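Lecture 5: Household and Shop-Floor Chores, State of the Art
Course handout, Manipulation in Unstructured Settings
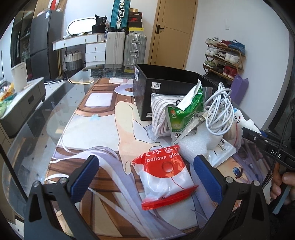
Figure 5.1. Tabletop tidying: a small plastic bag labeled "balloon glue" between ribbed gripper pads, with mixed household items behind it.

5.1 The question

The lecture asks whether a machine can be given a chore and left with it. A chore is defined as a task with an end state that a person would accept, started from whatever state the room is in. "Pick up the packet" is a skill. "Clear the table" is a chore. Most published success rates are for skills, and they should not be read as rates for chores.

5.2 Why a tabletop is hard

Refer to Figure 5.1. The items on and around the mat fall into several handling classes:

- Thin flexible packaging (the glue bag, the other plastic packets). Shape changes on contact. A grasp planned on the outline may close on an edge or fold.
- Linear deformables (the bundled charging cable, the coiled rope in its clear bag). Pulling one part moves another. The bagged rope can be treated as a single soft body; the cable can't.
- Soft bodies (the plush toy). Tolerant of poor grasps. Usually the first item to work in any lab.
- Open containers (the black cardboard box). Can be moved, or can receive other items. The plan must settle which.
- Sheets (paper, foam). Low height against the support surface. Parallel fingers seldom get under them without a slide to the edge.

Two surface effects also matter. The tabletop is clear glass and reflects the room, and many depth sensors return missing or false points on such a surface. The desk mat is printed with an illustration that includes a hand and an eye. A segmentation model working from color alone can propose printed shapes as objects. Students should check how their own pipeline treats both before the lab.

5.3 Grasping is the smaller part

For a packet of this kind, a two-finger grasp with compliant pads is close to a solved problem under good lighting. What remains open is where the item goes. Glue belongs in a drawer, a box or the trash depending on the household, and the item does not carry that information. A package with a torn opening may be waste or may be half full. Current systems handle this in one of three ways: a fixed list of destinations, a language model that guesses, or a question to the user. The third gives the best result and is the least popular with users.

5.4 Course exercise results

The Ludance tidying exercise was run in October on the course bench. Each run began with nine items and was scored on the final state only. Over 230 runs were logged. Main observations:

(a) Single-item pickup was reliable for soft bodies and boxed goods.
(b) Full clears were uncommon. The usual cause was one item left behind, most often a cable or a flat sheet.
(c) Recovery after a dropped item was weak. Several policies went on to the placing motion with nothing in the fingers.
(d) Run time was long compared with a person doing the same job.

Logs are in the Zernovard folder. Use the corrected version; the first upload had the timestamps shifted.

5.5 The shop floor

The Lykkegaard packing cell is the comparison case. It handles 3,000 parts per shift, with known geometry, fixed lighting and a bin for every part number. Kitting and machine tending of this type are in regular use. Loose returns, mixed bags and wire harnesses are still sorted by hand at the same site. The boundary follows the variety of the items more closely than it follows the building they are in.

5.6 Working answer

Machines can do parts of chores now, and whole chores where the set of items and destinations is closed. An open household table is still outside that range without supervision. Revisit this section after Lecture 9, where the treatment of failure detection changes some of the estimates.

Before Thursday: read the Boreno notes on deformable grasping, sections 1 and 2. Bring one packet or pouch from home, unopened, for the pad friction measurement.

Related handouts
Lecture 4: Contact Models for Soft Pads
Lecture 6: Cables, Cloth and Bags
Lab Sheet 5: Depth Sensing over Glass
Grading Notes for the Ludance Exercise

2 comments | 5 shares

Contact the course office | Copyright course staff | Back to top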